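Furora Table System
Assembly and Care Guide, Part 4: Fitting and Finishing the Top
Revision 6/3/20. Prepared by Wichai Bunnag, checked by Chrysoula Tsakiris.

This part covers the Stesmont patterned top in all four colors. It assumes that the Spanos frame has been assembled as described in Part 3 and that the cross rails are in place. If the frame was shipped assembled, check the corner bolts before you start.

4.1 Before You Start

Tools and supplies needed:

Hex key (supplied, in the bag with the frame feet)
Screwdriver, cross-head, hand type
Spirit level
Tape measure and pencil
Soft cloth, lint-free
Masking tape
Nudesia edge sealer, one tube (supplied)
Shims, plastic, 8 (supplied)

CAUTION: The top must be lifted by two people. Carry it on edge. A top carried flat can crack at the cable cutout.

CAUTION: Do not use a power driver on the top fasteners. The inserts are set in the core and will strip.

Store the top flat, face up, in the room where it will be used for one full day before fitting. Leave the wrap open at both ends. Tops that are fitted straight from a cold truck may move on the frame as they warm, and the edge sealer will not bond.

4.2 Leveling the Frame

The frame is leveled before the top goes on. Correcting it afterward is possible, but the weight of the top makes the feet hard to turn.

1. Put the frame in its final position. Allow room to reach all four feet.
2. Turn each foot fully in, then back out two full turns.
3. Place the level along the rear rail. Adjust the lower of the two rear feet until the bubble is centered.
4. Place the level across the rails, front to back, at the left end. Adjust the front left foot.
5. Repeat at the right end with the front right foot.
6. Place the level diagonally, corner to corner, both ways. If one diagonal reads true and the other does not, the frame is twisted. Loosen the cross rail bolts a half turn, press down on the high corner, and retighten.
7. Tighten the lock nut on each foot against the leg. Hold the foot still with one hand while doing this.

NOTE: On carpet, the feet settle during the first few days of use. Check the level again after a week.

NOTE: The center foot, if fitted, is a support and not an adjuster. Leave it clear of the floor until step 7 is complete, then turn it down by hand until it touches.

4.3 Choosing the Orientation

The Stesmont pattern is directional. On the two veined colors the veins run diagonally, and the top will look different from the front depending on which long edge faces out. Both long edges are finished the same way, so either may be used as the front on a top with no cutout. On a top with a cutout, the cutout goes to the rear.

1. Rest the top on the frame, face up, without fasteners.
2. Look at it from the place where people will usually stand or sit.
3. Turn the top end for end if the other direction is preferred. Lift it clear of the frame to turn it. Dragging leaves marks on the rails.
4. If two tables are to stand end to end, place both tops before fastening either one. The veins will not meet at the joint. Pick the arrangement in which the heavier veins on the two tops are farthest apart.
5. Mark the rear edge underneath with a pencil.

Veining on a white top:

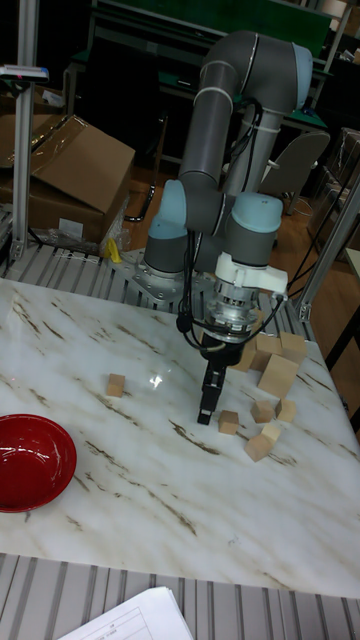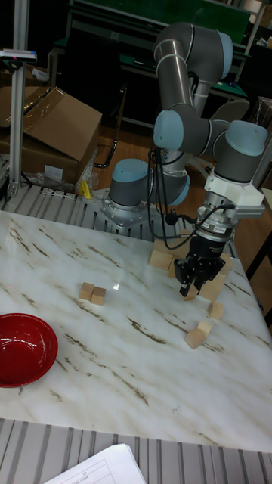
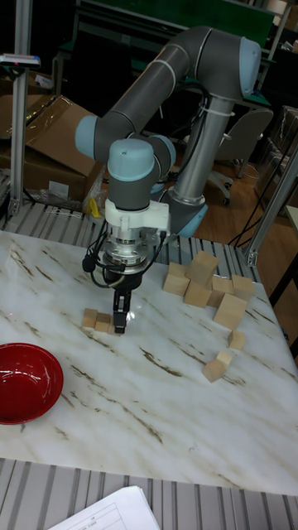
4.4 Fastening the Top

The top is held by eight screws passing up through the rails. The holes in the rails are slotted to let the top move slightly with changes in humidity. Each screw must sit near the middle of its slot.

1. Center the top on the frame. The overhang should be equal at both ends. Measure it; judging by eye is not reliable with a diagonal pattern.
2. Set the rear overhang. If the table is to stand against a wall, the rear edge of the top should extend past the rear feet so that the feet clear the baseboard.
3. From underneath, start all of the screws by hand. Use only the screws in the bag marked T. The frame screws are longer and will come through the face.
4. Look for gaps between the rails and the underside. Fill any gap that accepts a shim. Push the shim in until it stops, and trim the excess with a knife. Do not stack more than two.
5. Tighten the screws in this order: the two center screws, the two rear corners, the two front corners, then the remaining two.
6. Tighten each until the washer no longer turns, then stop. Do not go back over them a second time.

CAUTION: Do not glue the top to the frame. A glued top cannot move in the slots and may bow. The warranty does not cover bowed tops where adhesive has been used.

NOTE: If a screw turns without tightening, the insert has pulled. Remove the screw and order repair kit 562. The kit contains a larger insert and a drill stop. Instructions are packed with it.

4.5 Sealing Cut Edges

Edges finished at the factory need no treatment. Any edge cut on site, including a new cable hole, must be sealed on the same day.

1. Sand the cut lightly by hand. Sand toward the core, never outward, or the face layer may chip.
2. Wipe off the dust with a dry cloth. Do not use water.
3. Apply masking tape to the face, close to the edge.
4. Lay a thin bead of Nudesia sealer along the cut and spread it with a gloved finger.
5. Wait until the surface is no longer tacky. Apply a second coat.
6. Pull off the tape before the second coat has set. Pull it back on itself at a low angle.
7. Leave the edge uncovered overnight.

CAUTION: The sealer contains solvent. Open a window and keep the tube away from heat.

If sealer gets on the face, wipe it off at once with a dry cloth. Once set, it can be lifted with a plastic scraper. Do not use metal scrapers or acetone.

4.6 Attaching Accessories

Items that clamp to the edge may be used along the rear and both ends. Place a pad between the clamp and the face, and another underneath. Tighten by hand only. Do not clamp across a joint between two tops.

Items that bolt through the top need a backing plate underneath at least as large as the base of the item. Seal the hole as in 4.5 before fitting. Keep holes away from the edge and away from the rail screws – the positions of both are marked on the drawing in Part 2.

The rated load of the top, spread evenly and with the center foot down, is 1000 newtons. Without the center foot, use half of this value. The rating is for a load at rest. For anything heavier, or anything that vibrates, contact Steinar Hviid in technical support before drilling.

4.7 First Cleaning

The face is shipped with a thin release film that feels slightly waxy. It must be removed before use. Tape and labels will not hold to it, and spills on it leave rings that look like damage.

1. Add a few drops of dish soap to a bowl of warm water.
2. Wring out a cloth and wipe the whole face, working from the rear edge forward.
3. Rinse the cloth and wipe again with clean water.
4. Dry the face with a second cloth. Look across the surface at a low angle with a light behind it. Remaining film appears as a dull patch.
5. Repeat on any dull patch.

Do not use scouring powder, melamine sponges, bleach, or polish of any kind. Polish builds up over the lighter areas and yellows in time.

4.8 Routine Care

Daily: Wipe up spills. Coffee, ink, and beet juice will stain if left overnight.

Weekly: Wipe with a damp cloth and dry. On patterned tops, run a hand over the surface as well. Crumbs and dried drops are hard to see against veining.

Every June, or once a year at a date that suits the site: Check the level, check that no washer turns freely, and inspect the sealed edges. Reseal any edge that has whitened.

Heat: The face tolerates items up to 100 °C for short periods. Use a trivet or mat above that, and under any appliance with a hot base. Scorched areas cannot be repaired and the top must be replaced.

Scratches: Light scratches in the white areas can be reduced with the stick supplied in the care kit. Rub along the scratch, wait a minute, and wipe. Do not use the stick on the veins. It leaves a pale line.

4.9 Faults and Remedies

Table rocks: A foot has lost contact with the floor. Loosen its lock nut, turn the foot down until it touches, and retighten. If the table still rocks, check the frame for twist (4.2, step 6).

Top creaks under load: A gap between rail and top has not been shimmed. See 4.4, step 4.

Top has shifted sideways: Screws are loose or were not centered in the slots. Remove all screws, recenter the top, and refit.

Edge swollen near a hole: Water has entered through an unsealed cut. Dry for several days, then sand and seal. Swelling will go down only in part.

Cloudy area that returns after washing: Polish or hard-water residue. Wipe with white vinegar diluted with an equal amount of water, then rinse.

For replacement tops, give the color name and the batch code printed on the underside near the rear left corner. Pattern and shade vary between batches. Requests to match an existing top are handled by Thanasis Makris in the parts office, who will need the batch code of the top that is staying in place.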